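I met Kyung-hwa Ok at the Carska office on 17 February 2019, mostly to ask whether their two-armed folding kit is worth renting. She poured me a coffee and laughed. "Depends how much you hate towels!"

The kit is called Pralby, and it rents by the month (the shortest term is 18 weeks, oddly enough). You get both arms, the table and a day of setup.
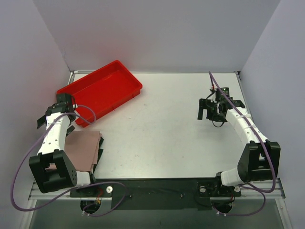
I asked her what goes wrong. "Cables, and dark cloth," she said, no pause at all. "We had 52 calls in June, and almost 30 were one of those two." I liked that she just told me! Spare grippers cost extra, though, and I grumbled about it. "Everybody does," she said, and topped up my coffee.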